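I met Lachlan Hepburn at the counter of a doughnut place in Ondport, which was his idea, and he was already halfway through a maple bar when I got there. He waved it at me instead of saying hello. I liked him right away.

If you've spent any time at the county fair you've probably eaten his pickles without knowing it. He sells them under the name Zivari (his grandmother's side of the family, he says, and much easier to fit on a label than Hepburn's Pickled Vegetables), and for years it was just him, a folding table and an old Honda with the back seats pulled out.

"That car still smells like dill," he told me. "My daughter won't ride in it. She's 18 and she'd rather take the bus, and the bus doesn't even go where she's going!"

I asked how he got started and he groaned, because everybody asks. The short version is cucumbers. He planted too many one spring, gave bags of them to everyone on his street until people stopped answering the door, and finally called his aunt for her brine recipe. She gave it to him over the phone and left out the mustard seed.

"On purpose," he said. "I know it was on purpose. I made it her way, or what I thought was her way, and brought her a jar, and she took one bite and smiled at me. Just smiled. Took me three more summers to figure out what was missing."

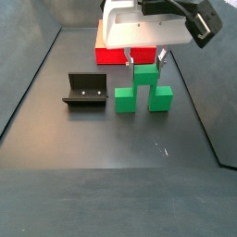
The green beans came next, and those are the ones I wanted to talk about, since I go through a jar a week and my husband hides them from me. Lachlan picks his small and packs them standing up, with a dried chili and a clove of garlic he's smashed with the flat of a knife. He won't pickle a bean that's been in the fridge overnight. He won't sell a jar before six weeks either – he's turned people away at the table over that one.

"A guy offered me double. I said come back in August and they'll be worth double."

Did he come back?

"He did, and I charged him the regular price. I'm a terrible businessman."

I'm not sure that's true. Last year he put up 777 jars, and he remembers the number because his brother wanted him to play it in the lottery. This year he has help on weekends and a shared kitchen behind the Asach bakery, where he gets the stoves once the bread people are done for the day. He loves it there. He also gets first pick of the leftover rye, and he had a lot to say about rye (I'll spare you, but he's against the seedless kind).

We ordered another coffee and I tried to get the mustard seed amount out of him. No luck. He did tell me to use less sugar than I think I need, and to quit opening the jars to check on them.

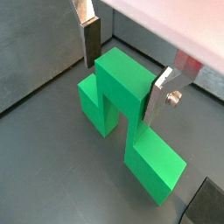 ONDPORT, 2018-09-26

A little more from Lachlan, who called me the night after our coffee because he'd thought of things he wanted to add. First, he'd like it known that his aunt has now tried the beans and asked for a second jar. "Put that in," he said. "Put that in near the top." Sorry, Lachlan, the top was already written.

Second, he's working on a pickled beet with orange peel and he isn't happy with it yet. Too sweet, then too sharp, then it stained the counter at the bakery and he spent an evening scrubbing with baking soda. He thinks he'll have it ready for the winter market, but he wouldn't promise, and when I pushed he changed the subject to the Honda, which needs a new muffler.

I've asked him to save me the first jar of beets anyway, sweet or sharp, and he said he'd put my name on the lid.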